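Qui sommes-nous ?

Imprimer cette page | Envoyer par e-mail

Dernière mise à jour : novembre

Mulinow, c'est un atelier-école de mosaïque et de petite céramique installé rue Fornau, dans une ancienne quincaillerie dont nous avons gardé les tiroirs (188 tiroirs, étiquetés à la main, et on y retrouve encore des vis de temps en temps !). On y apprend à couper la tesselle, à préparer un mortier, à composer un fond, à rater un joint et à le reprendre. Les adultes viennent surtout le soir, à partir de 18 h 30, les enfants l'après-midi, et certains finissent par venir aux deux.

L'école existe depuis plus de 10 ans. Hala Khalaf l'a ouverte après avoir longtemps restauré des sols chez Zein, un atelier où l'on travaillait à genoux du matin au soir et où elle dit avoir tout appris, y compris à choisir de bonnes genouillères. Elle avait envie de transmettre ce métier à des gens qui n'en feraient peut-être jamais leur profession, mais qui auraient plaisir à fabriquer un dessous-de-plat, un numéro de maison, un panneau pour la salle de bains. Les premiers cours réunissaient une poignée d'élèves autour d'une table prêtée. Il y faisait un froid terrible et tout le monde est revenu la semaine suivante.

Notre façon d'enseigner est restée à peu près la même. On commence par un petit carré, en deux couleurs seulement, et on y passe le temps qu'il faut. C'est frustrant pour ceux qui arrivent avec un projet de paon en tête, on le sait, mais ce premier carré apprend presque tout : la régularité de l'écart, la direction des lignes, ce qu'on appelle l'andamento, et aussi la patience. Ensuite, chacun choisit son sujet. Nous avons vu passer des poissons, des citrons, beaucoup de chats, une carte de la Bretagne et le portrait d'une grand-mère, magnifique, qui a occupé son autrice pendant deux hivers.

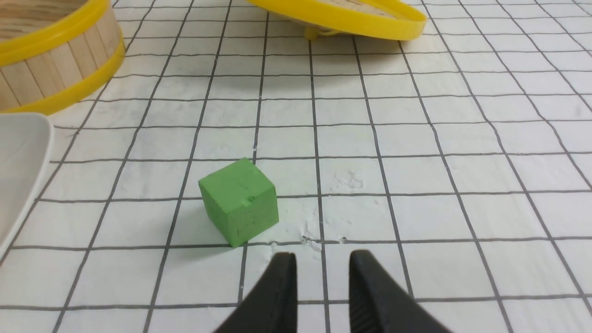

Pour la couleur, nous travaillons beaucoup par contraste. Un vert posé à côté d'un gris chaud n'a rien à voir avec le même vert entouré de blanc, et c'est une vraie joie de voir un élève s'en rendre compte tout seul, la pince à la main. Nous faisons donc des essais à sec avant de coller quoi que ce soit, quitte à tout défaire.

Côté céramique, nous avons deux fours. Le plus ancien s'appelle Rurnov, du nom peint sur la caisse dans laquelle il est arrivé, et il a son caractère : il chauffe davantage à gauche, ce dont les émaux bleus profitent bien. Les cuissons sont groupées, il faut parfois attendre un peu pour récupérer sa pièce, et l'ouverture de la porte reste un grand moment pour toute la maison.

Aucun niveau n'est demandé. Les outils, les tabliers et les lunettes de protection sont fournis. Si vous avez chez vous de la vaisselle ébréchée dont vous n'osez pas vous séparer, apportez-la, elle trouvera sûrement sa place dans un fond ! Vous pouvez aussi passer simplement voir l'atelier pendant un cours, la porte sur la rue est ouverte et on vous offrira un café.

Commentaires

Mireille T. : J'ai terminé mon numéro de maison, le facteur m'a félicitée. Merci à Hala pour sa patience avec mon chiffre 8.

Pascal : Bonjour, peut-on s'inscrire en cours d'année ou faut-il attendre la rentrée ?

Atelier Mulinow : Bonjour Pascal, oui, on peut commencer quand on veut s'il reste une place. Passez nous voir !

Jeannot29 : La carte de la Bretagne, c'était moi. Il me manque toujours Ouessant.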